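# Does a Grid Really Help You Find Things?

Grown-ups love to say "a place for everything." You should be suspicious of that. Who checked?

A grid is a set of lines that cross each other and make squares. Maps have them. So do crossword puzzles and some board games. People say a grid makes it easier to tell someone where a thing is. Maybe so, but "it's in the square near the window" only works if both of you are looking from the same side of the table.

Try it before you believe it. You need a table, a roll of brown paper, tape in a dark color, and a few small objects. Cover the table with the paper and run strips of tape the long way, then the short way. Your squares won't be perfect. Some books say they have to be, and I don't buy it. A square with a wrinkle in it still counts as a place, and so does one where the tape has a gap.

Look at lines like these from one end of the table and they seem to lean toward each other as they get farther away. Are they leaning? Get a ruler and measure the space between two strips at both ends of your own table.
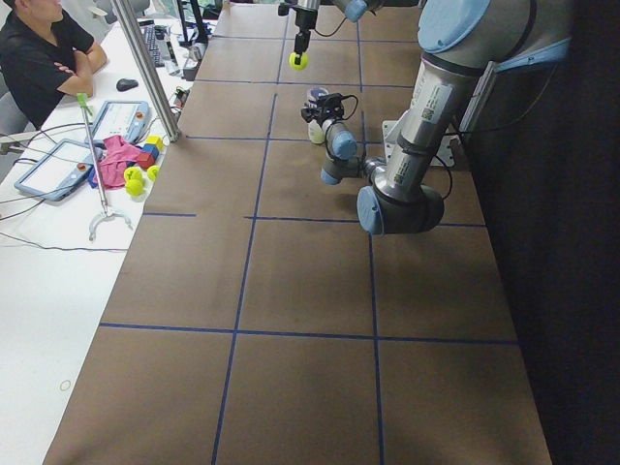
## Pick things that are different

A tennis ball and a small plastic bottle make a good pair. The ball is round, so it may roll out of its square if the table tilts even a little. The bottle can stand up, but a bump can knock it over.

## Now test it

1. Put 6 objects on the grid.
2. Let a friend look for 10 seconds, then turn around.
3. Move 2 of the objects to new squares.
4. Ask which ones moved.

Next, do it all again on plain paper with no tape. Was it harder? My neighbor Anwara Kodikara, who is 11, got the same score both ways and said the tape was a waste of time. Jahangir Siddiqui did much better with the grid. Two people can't settle the question, so write down your own scores and try it with more friends.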